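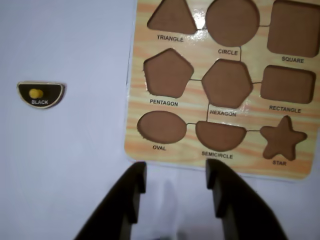 I bought the Jevstead shape board for my grandson in March, after he'd worn out a much bigger Flurnusetti set, and I must say I've grown rather fond of it myself. Each piece has a little knob for small fingers, and it sits nicely flat on the table.
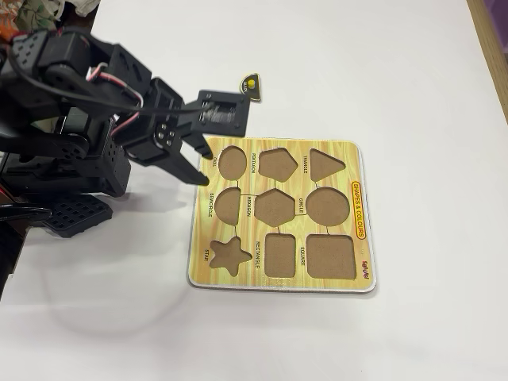 The shape names are printed beside the spaces.

He loves shouting "hexagon!" at everybody who comes through the door (the postman included), so the lettering has earned its keep.
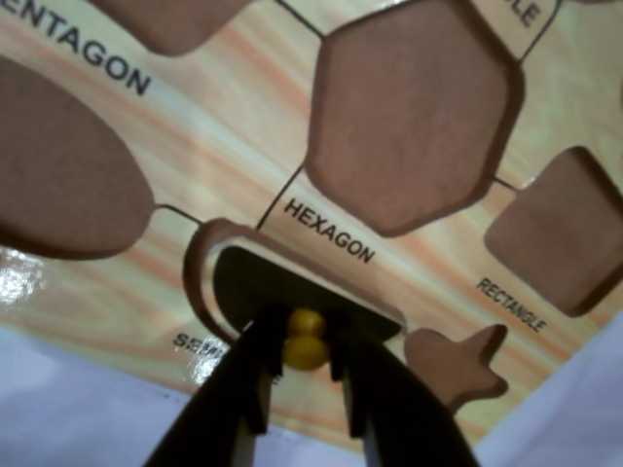
My one grumble is the shine, which can make the pattern hard to see under our kitchen light. Still, a lovely present, and I'd happily buy another.

Alistair Ritchie, Brunton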